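Re: Condensate trap on rooftop unit 2 – priming after summer shutdown
From: Noelia Villanueva
Date: 8th August

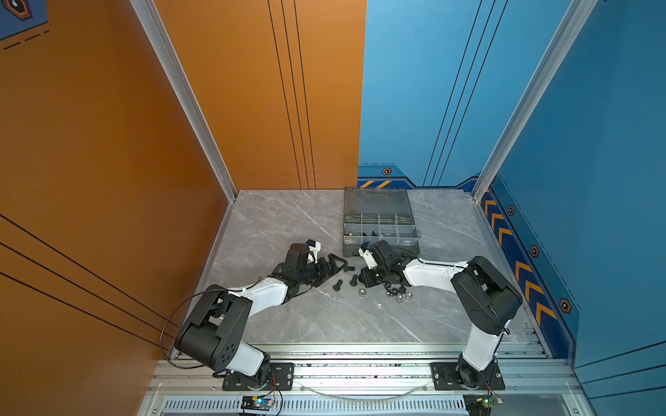
Margarida, the trap depth is the first thing I would check. The Tellix coil section is draw-through, so the drain pan sits at negative pressure whenever the fan runs. If the outlet leg is too short, the pan holds water until shutdown and then dumps it all at once.

Margarida Teixeira wrote:
> Unit 2 at the Clileo building is overflowing the pan again. Static
> at the coil reads 361 Pa below ambient with clean filters. Trap was
> rebuilt in June by the Tan crew. Is it the slope of the drain line?

Slope won't do it on its own. 361 Pa is close to 37 mm of water column, and filters load up, so allow more than that between the pan outlet and the trap outlet. The seal below the outlet wants half that figure again. On the drawing you posted, the drop scales to 22 mm – not enough even with clean filters.

Two other points. The vent has to be downstream of the trap; upstream it just draws air into the pan. And prime the trap by hand before start-up.

I have the Dasia fan curve in PDF if you want to work out the worst-case static. Please post the reading with the dampers at minimum.

Noelia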